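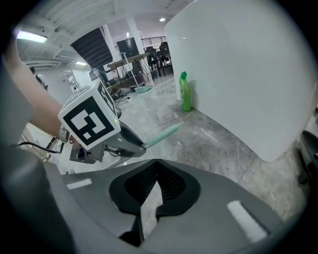 2018-04-29

Otra tarde peleando con el módulo de percepción de Wekosar. La versión nueva promete una estimación de pose «estable en interiores», y yo ya no sé qué entienden ellos por estable. Mientras el cubo mira de frente, bien. En cuanto una cara queda muy inclinada, la orientación salta de una solución a la otra y la trayectoria de la pinza parece dibujada por alguien con hipo. El filtro lo suaviza, claro. Suavizar un error no lo corrige, pero queda muy bonito en la gráfica.

Revisé el registro de la mañana: 633 fotogramas, 44 con el marcador perdido y 14 con la pose invertida. Los perdidos no me preocupan, se interpolan. Los invertidos pasan el control de calidad sin una sola advertencia, y eso me parece grave. En febrero ya lo apunté y la respuesta fue que subiera el umbral. Lo subí. Perdí datos buenos y los malos siguieron entrando.
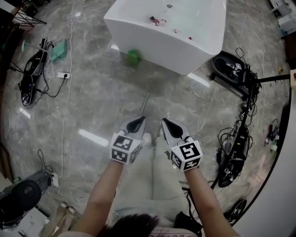
Luego está la sincronización. Con dos pinzas a la vez, cada una lleva su reloj, y el script de Clesance las alinea por correlación de movimiento. Funciona si las manos se mueven distinto. Si van casi en espejo, se inventa un desfase y lo da por bueno con tres decimales. Le puse una comprobación a mano, fea, que compara con la marca de tiempo de origen y se queja.

De Brokex mejor no escribo mucho. Su planificador acepta cualquier trayectoria que le des, también las imposibles, y confía en que el control lo arregle después.

Mañana: repetir la calibración, guardar las dos soluciones de pose en vez de la «mejor» y mirar el error de reproyección cara por cara. No espero gran cosa. Falta también renombrar las carpetas, que siguen con la fecha al revés.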